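Pitthorpe Burial Ground and Chapel
Memorial safety checklist, with comments
Checked 21 July 2018

1. Headstones, old section: hand test done on every stone in rows 1 to 13. Satisfactory, bar one. The Cuypers family stone rocks a little at the base, so I have put a notice beside it and written to the family as gently as I could. It is a lovely old stone and it would be a pity to lay it flat.

2. Paths and steps: moss on the chapel steps again, treated in February but back with a vengeance. Needs doing before the next service, please.

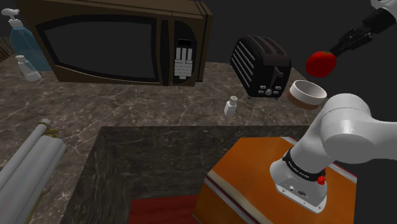 3. Tea room for after services: fire door opens freely, extinguisher in date, urn lead sound. We do like families to feel they can stay as long as they want, so this room gets more use than the chapel itself some weeks. A marble worktop such as the one shown, with a black toaster and a bowl on it, is easy on the eye, but do keep crockery well back from the edge when there are little ones about. Seats for 30, and no more than that with the trestles up.

4. Cut flowers and vases: glass found on two graves and taken away. Plastic or metal only, as the notice at the gate says.

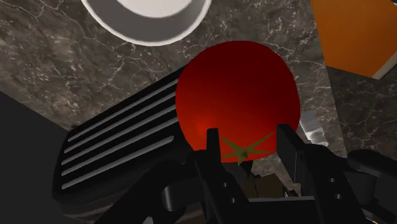 Still to do

Steps to be scrubbed. Cuypers stone to be looked at by the mason from Brikiron within 15 days. Handrail by the lower gate wants a new bracket, and I will bring one up myself if the shop has the right size.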